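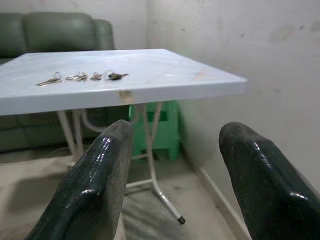 Tosunau Hall - room and furniture check, December
Sheet 237
Start 7:40 am, done by 9:15

OK = fine, ATT = needs attention, NA = not here

1. Main entrance, door closer - OK. Slams a bit in wind. Adjusted one turn.
2. Exit sign over side door - ATT. Lit but dim on left half. New battery ordered from Witura.
3. Fire extinguisher, hallway - OK. Tag in date, pin in, gauge in green.
4. Fire extinguisher, kitchen - ATT. Blocked by mop bucket AGAIN. Moved it. Needs a hook or somthing.
5. Folding tables, leg locks - ATT. Two at the back dont click all the way. Pulled, red tape on. Do not put back out till the locks are swapped.
6. Folding tables, tops and edges - OK. One rough corner sanded.
7. Stools - OK. Rubber feet missing on one, spare set is in the Marikar box under the sink.
8. Stacking chairs - OK. Max stack is still eight, somebody had gone to eleven. Took them down.
9. Floor, trip hazards - ATT. Mat by the coat rack curling up. Taped for now, tape wont last the month.
10. Outlets and cords - OK except the power strip behind the piano, cracked case. Unplugged, binned.
11. Hot water at kitchen tap - ATT. Too hot to hold a hand under. Mixer valve job open with Zamari, ref 2561, no date yet. Sign put up.
12. First aid box - restocked bandages and gloves. Eye wash expired, tossed, need 2.
13. Ladder - OK. Label worn but readable.
14. Stage steps, handrail - OK, tightened one bolt.
15. Gas heater - NA, taken out in spring. Please drop this line from the form.
16. Emergency lights, test button - all came on. Hall one faded after nearly 64 minutes, wants to be 90. ATT.

Comments
Items 4 and 9 were on the last sheet too. Item 11 is the one that worries me - kids group uses that sink.
Key for the meter closet is tag 528, was hanging on the wrong hook. Put back.
Didnt get to the attic hatch, light was out. Next time bring a flashlight.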